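Érica Fagundes picks up on the second ring and says she has maybe half an hour. There's a rehearsal at 7 p.m. and the hall heating needs somebody to go and kick it. So we go quick.

She runs the Stirnstead choir. Started in September with 28 singers, now 99 on the list, though "you never get the whole list, you get who isn't sick." 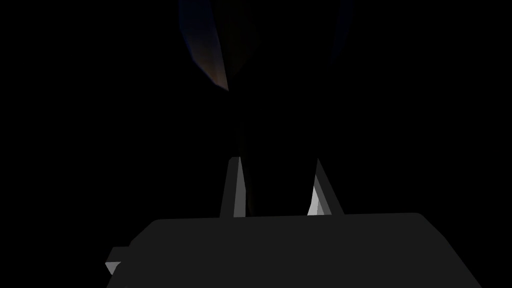 A robot gripper, fingers open.

No audition. That was her one condition when Clarmont parish offered the hall. "I auditioned as a kid and got told to mouth the words. Eleven years old! I mouthed them for years. So no, I don't audition people."

Does that hurt the sound? Long pause. "Some weeks, yes. The tenors are a problem. There are 5 of them and two are really baritones who like the company."

What do they sing, then. Folk songs mostly, some hymns, a Brazilian carol her grandmother taught her. She writes the parts out by hand at the kitchen table, then copies them at the library. She tried software once and gave up by lunchtime. "I spent the whole morning on one bar. With a pencil I'd have been done and had coffee."

She learned to conduct in Gralier, under a teacher who threw chalk. She doesn't throw anything. She does stop people mid-phrase, a lot, and she knows they hate it. "If I let it go by, they learn it wrong. Then its in there forever."
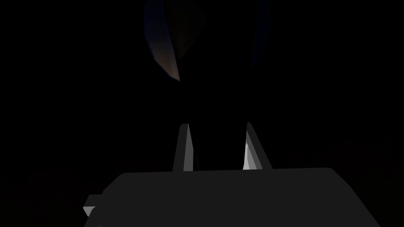 Dark grays, with one dim round shape.

The big one so far was the spring concert. 186 tickets, all gone, people standing at the back by the coats. The altos came in a bar early in the second piece and she just followed them. "What am I going to do, wave them back? The pianist jumped too. Bless her."

Money is tight. Members pay what they can at the door and the rest comes from cake. Next up is a trip to Imai to sing with the choir there, if the bus quote comes down. She's not hopefull about the bus.

Any advice for somebody who thinks they can't sing? "Come and stand next to a loud person. After a month you'll be the loud person."

Then somebody is calling her about the heating and she's gone.

Comments (3)

marnie_k: Sang under Erica last winter. She stops us EVERY line. Worth it.

Tenor No. 4: I am one of the baritones. No regrets.

dpl: Is the carol written down anywhere? My mom used to sing one like that.

We use cookies to remember your settings. Accept / Manage

Contact us | Copyright, all rights reserved | Back to top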